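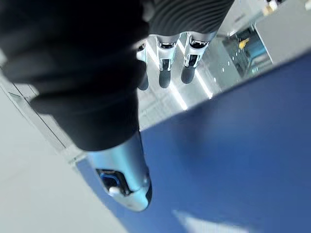 **Do you need to speak Japanese to attend a newcomers' open day?**
A basic level is enough for the counter sessions, and the housing talk is given in both languages.

I attended the spring session for foreign residents on 16/03/2024. It was run by Elbridge, a relocation firm, on the second floor of the Brodevcombe building, a short walk from the station's north exit. Entry cost 1,000 yen, paid in cash at the desk, and covered a printed handbook of 70 pages. The handbook is in Japanese on the left-hand page and English on the right.

There were 22 seats and all were taken. Most of those present had been in the country for less than a year. The programme had three parts: address registration, rubbish collection and rented housing. Questions were held until the end of each part.

## Address registration

The speaker went through the moving-in form field by field. Points I noted:

- Write the name in the same order as on the residence card. The order in the passport is usually the same, but the card is what the clerk checks.
- Include the building name and room number, even if the landlord leaves them off the contract.
- Bring the residence card of every family member who is moving.

A man in the second row asked about middle names on bank accounts. He was told that banks differ and that the branch should be asked before the form is filled in.
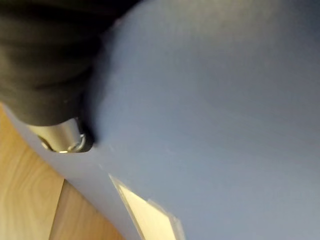 *Pale blue surface with a rounded edge.*

## Rubbish collection

This part was given by Alfie Oakley, who has lived in the area for almost 7 years. He handed out the ward calendar and had us mark our own collection points on a map. Large items need a paid sticker and a booking. The booking line is in Japanese only, but there is a web form through a service named Sisay, which accepts English and sends the reference number by email. I tried it on my phone and it took two attempts, the first having failed on the postcode.

## Rented housing
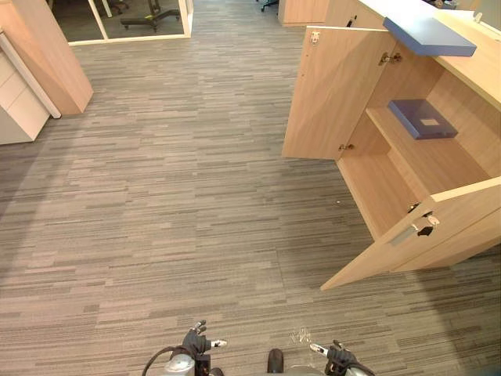 The housing talk dealt mainly with the condition report, which a tenant should complete on moving in and keep until moving out. Disputes over the deposit tend to concern floors, walls and fitted furniture. Each entry should name the item, its position and any mark on it. For a low light-wood cabinet with two doors, open both, as with the one on the striped carpet tiles, and record the inner faces, the hinges and the catch plate as separate entries. Sign and date every sheet, and ask the agent to stamp the copy.

The agency Ulton had a table by the exit with sample contracts. I took the one for a two-year lease without a guarantor. The renewal fee is on the back page, under the clause on pets.

The next session is in May. Booking is by email to Elbridge, and the handbook can be bought separately at the desk.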